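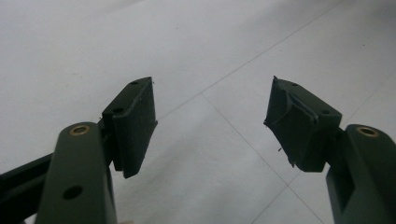

Greiferweite aus dem Bild schätzen - Offset driftet

fugenkratzer
17/10/2019
Moin zusammen, ich schätze die Öffnungsweite vom Handgreifer nur aus dem Kamerabild, ohne Encoder. Template-Matching auf die beiden Messingbuchsen, Abstand in Pixeln, Tabelle, fertig. Klappt bei 800 von meinen Testbildern tadellos. Bei den restlichen 200 meldet der Filter "geschlossen", obwohl zwischen den Backen ein Scheunentor offen steht. Boden ist weiß gefliest, Belichtung steht auf Automatik. Jemand eine Idee, bevor ich wieder alles auf das Kalman-Filter schiebe?

Oltby_Sued
Automatik auf weißen Fliesen. Mutig. Mach die Belichtung fest und melde dich wieder.

kourkoulas_fan
Sehe ich anders. Messing glänzt, und ein Template mag keinen Glanz, egal wie die Belichtung steht. Ich würde die dunklen Backenkanten gegen den hellen Boden segmentieren, mehr Kontrast kriegst du im Leben nicht geschenkt.

fugenkratzer
Kanten hatte ich. Der linke Block ist schön rechteckig, da sitzt die Gerade sofort. Der rechte hat den schwarzen Überzug drauf, voller Falten und am Rand ausgefranst. RANSAC findet dort jedes Mal eine andere Wahrheit.

kourkoulas_fan
Dann zieh das Zeug halt glatt.

fugenkratzer
Ist ein Softwareforum hier.

Oltby_Sued
Kleiner Einwurf: Fugen sind auch Geraden. Wenn dein Kantenfinder eine diagonale Fuge für eine Backe hält, kommt genau so ein Unfug raus. Suchbereich einschränken, die Finger können ja nicht überall sein.

pixelschubse
Bei uns in Flastville läuft sowas mit den Buchsen und zwei Zusatzregeln: maximaler Sprung pro Bild, und Treffer unterhalb der Score-Schwelle werden verworfen statt geraten. Der Knackpunkt steht vermutlich in deinem Code - was gibt die Funktion zurück, wenn sie nur eine Buchse findet?

fugenkratzer
Null.

pixelschubse
Und Null heißt in deiner Tabelle?

fugenkratzer
Geschlossen. Ich geh mal kurz vor die Tür.

Oltby_Sued
Belichtung trotzdem festmachen.

fugenkratzer
Nachtrag: gibt jetzt NaN zurück, Filter macht in dem Fall nur den Prädiktionsschritt. Von den 200 sind 100 sauber, der Rest hat Glanz auf der rechten Buchse. Belichtung mache ich morgen fest, ja doch.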